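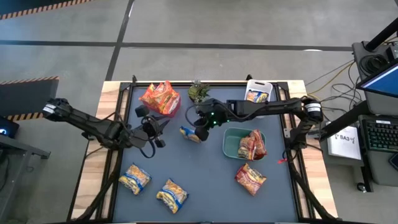 과자 봉지 나눠 담기 과제. 초록 그릇 쪽에 벌써 두 봉지가 들어가 있어요.

저는 학생 로봇 동아리에 과자 봉지만큼 좋은 교재가 없다고 생각하는 사람입니다. 이 얘기를 하면 꼭 누가 웃어요. 로봇 팔을 두 대나 놓고 겨우 과자를 옮기느냐고요. 네, 겨우 과자를 옮깁니다! 그런데 그 겨우가 얼마나 어려운지 해 본 사람은 알죠.

우리 동아리 이름은 Irnenent예요. 발음은 저희끼리도 통일이 안 됐습니다(저는 '이르네넨트'파). 작년까지는 남들처럼 대회 위주로 돌아갔어요. 정해진 트랙, 정해진 블록, 정해진 점수표. 블록은 참 착한 물건이에요. 모서리가 반듯하고, 어제 잡히던 자리에서 오늘도 잡힙니다. 그래서 Prollow 대회를 앞두고 신입 부원들이 한 일이라곤 좌표를 외우다시피 맞추는 것이었고, 대회장 책상이 우리 책상보다 조금 낮다는 걸 알았을 때는 다들 얼굴이 하얘졌어요. 예선에서 그대로 떨어졌습니다. 저도 그 팀이었으니까 흉봐도 되겠죠.

과자 봉지는 달라요. 안에 공기가 들어서 누르면 옆으로 도망가고, 반짝거려서 조명에 따라 전혀 다른 물건처럼 보이고, 그릇에 세워 놓으면 옆 봉지에 기대거나 스르르 눕습니다. 똑같은 상황이 두 번 안 와요. 그러니 부원들이 좌표 얘기를 그만두고 "얘는 어디를 집어야 하지?" 하고 묻기 시작하더라고요. 저는 그 질문이 나오는 순간이 동아리에서 제일 좋습니다. 그거 들으려고 금요일 저녁을 다 갖다 바치는 셈이에요.

기록 얘기도 좀 할게요. 이번 학기에 저희가 공책에 적은 시도가 775번입니다. 성공률은 일부러 안 적을게요. 숫자를 쓰면 다들 그 숫자만 보거든요. 대신 실패 칸을 보면 재미있어요. '봉지 귀퉁이만 물고 올라감', '그릇까지 밀고 감', '잡았는데 왜 놨는지 모름'. 마지막 줄이 제일 많고, 회의도 거의 그 줄 때문에 길어집니다. 한번은 그 한 줄을 두고 3시간을 떠들다가 막차를 놓칠 뻔했어요.

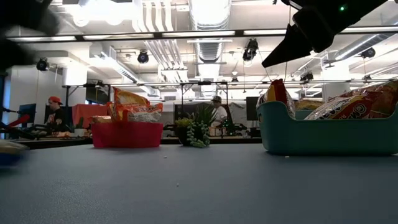
과자는 핑계고 결국 대회 성적이 안 나오니까 하는 소리 아니냐, 지난번 글에 Plenura님이 이렇게 댓글을 다셨죠. 신입생은 트로피를 보고 들어오지 과자 봉지를 보고 들어오지 않는다고, 예산도 마찬가지라고요. 솔직히 아팠습니다. 반은 맞는 말이에요. 지원금 신청서에 '수상 실적' 칸은 있어도 '봉지를 집는 법에 대해 많이 고민함' 칸은 없으니까요.

그래도 나머지 반에는 좀 대들고 싶어요. 대회를 없애자는 게 아닙니다. 저도 대회 좋아해요, 새벽에 컵라면 먹으면서 코드 고치는 그 맛이 있잖아요. 다만 첫 학기부터 대회 규칙에 맞춰 연습하면 규칙 밖의 물건을 만질 일이 영영 없어요. 첫 학기는 과자로 보내고, 대회는 그다음에 나가도 늦지 않다고 봅니다. 스페인 카세레스(Cáceres)에 교환학생으로 갔을 때 그쪽 수업이 딱 그랬어요. 한 반에 40명이었는데 첫 과제가 구겨진 장바구니 들기였고, 점수는 성공 여부 말고 실패 일지로 매겼습니다. 처음엔 저도 이게 무슨 수업인가 싶었는데 학기 말쯤엔 제가 제일 두꺼운 일지를 내고 있더라고요.

그리고 과자는 싸요! 부품 하나 부러지면 회비가 휘청하는데 봉지는 터지면 다시 사면 됩니다. 터진 건 먹으면 되고요(부원들이 일부러 터뜨리는 것 같다는 의심은 있습니다).

6월에는 신입 부원들한테 물건을 직접 골라 오라고 할 생각이에요. 벌써 양말 얘기가 나오고 젤리 봉지 얘기도 나옵니다. 저는 양말에 한 표 던졌어요. 더 고약한 물건 아시는 분은 댓글로 추천해 주세요.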